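The Long Bus to Darnar

I should say right away that I wasn't a Firnside supporter when I got on the bus. I'd been to maybe four of their games, all of them with my uncle, all of them in the rain. But my neighbor Brenda Ojeda had a spare seat for the cup replay and I had nothing on until the evening, so off I went with a cheese sandwich and the wrong shoes.

If you don't follow the lower leagues, Firnside are the team everybody else circles on the calendar as a nice easy win. Last season they went from September until after New Year without keeping a clean sheet. Then Ottavio Piras came in as coach and moved Innes Menzies from left back to the middle of the park, and suddenly they could pass! Menzies is 30 now and he isn't quick, but he sees things early, and he never seems to be in a hurry about any of it.

Darnar had held them 2-2 at home in the first game, with a very late header (the bus was still arguing over who should have been marking). So we all went in nervous. The crowd was given as 2,752, which is a lot for that ground, and I think half of them were standing in front of me in the pie line.

The first half was awful. Long balls, throw-ins, a lot of pointing. Darnar's keeper, Hnat Harasym, didn't have a proper save to make, and he spent most of it yelling at his own fullbacks. I ate my sandwich. 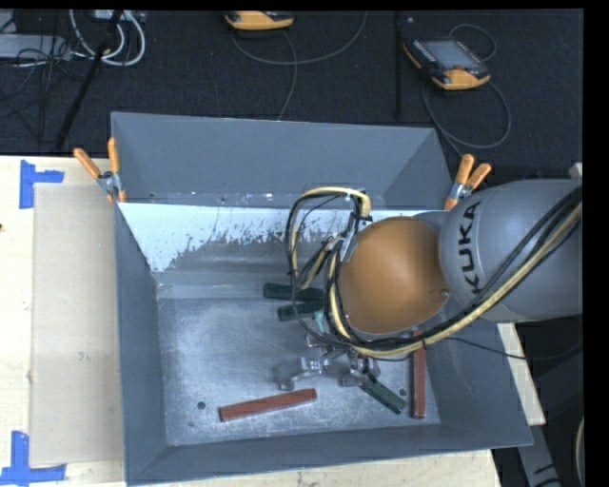 After the break Piras pushed both wide players up and it was like watching a different sport. Menzies hit one pass, left foot, over the top of everyone, and the winger took it down and squared it for a tap-in. Brenda grabbed my arm so hard I had a mark the next morning. Harasym kept Darnar in it after that with a couple of really brilliant stops, one of them with his shins, and I'll admit I clapped.

It finished 1-0. The players came over to our end and Menzies threw his shirt into the crowd, and it landed on a man who was busy with his phone.

The ride home took forever and the heater was stuck on. Somebody had already looked up the next round, which is Flerbridge, away, and Brenda was taking names for seats before we'd left the parking lot. I gave her mine. I'm bringing better shoes.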